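About Rurosmont

Rurosmont is a small evening school for people who want to learn bookbinding, box making and paper repair. We teach beginners, people who did a class years ago and miss it, and the odd professional who has been doing one kind of binding forever and fancies trying another!

Filipa Meireles started the school in a rented room over a frame shop, with one nipping press and a borrowed guillotine. Iveta Vondráček came to the second class as a student, stayed behind to talk about sewing frames, and was teaching with her by July. They still run it together. Filipa takes the case binding and box classes, and Iveta takes everything with exposed sewing (ask her about long stitch and clear your evening).

What we teach

The main course is called Cultmont and runs for 11 evenings. You begin with a folded pamphlet and finish with a rounded and backed book in full cloth, which is a great thing to carry home. Groups are never bigger than 12, so there's always room at the bench and someone free to look at your corners.

Flillgate is our repair course. Bring a tired cookbook, a hymnal, a family atlas - whatever needs a new spine. We love the ugly ones.

You don't need fancy tools to begin. A bone folder, a sharp knife, a steel ruler and a few things from any stationery shelf will get you through the first evenings.
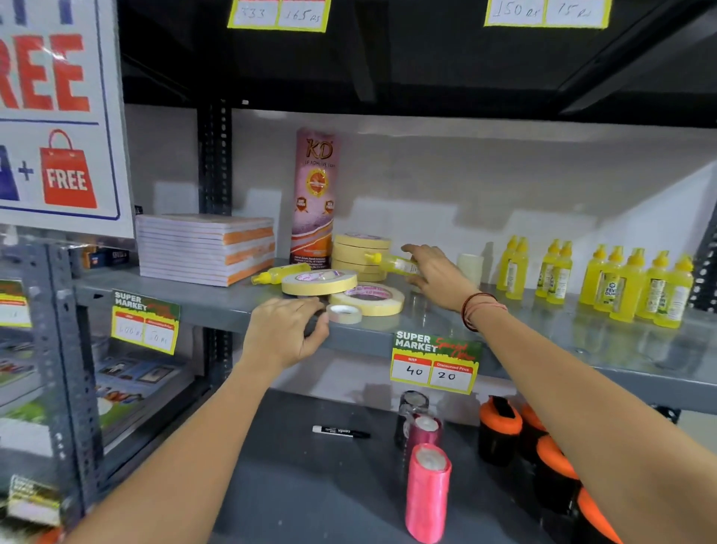 Notepads and self adhesive tape.

We keep waste paper by the sackful for gluing out, and the board, cloth and thread are included in the fee. Please don't repair old books with sticky tape at home, though! It stains, and getting it off is slow work. Wheat paste and thin Japanese tissue do a far nicer job, and we'll show you how to cook the paste.
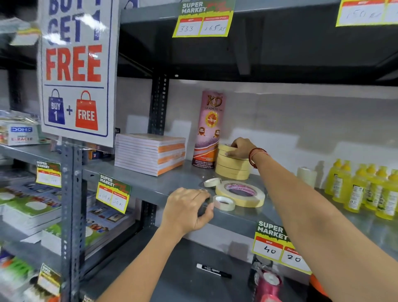
Page last changed: 18 June 2020

The library

Our shelves hold 200 books on binding and paper, plus the Lozano box, a set of sample structures you can open, bend and poke at as much as you like. Students can borrow any of the books between classes. The samples stay here, but come early and have a proper look - the door is open well before class and the kettle is usually on.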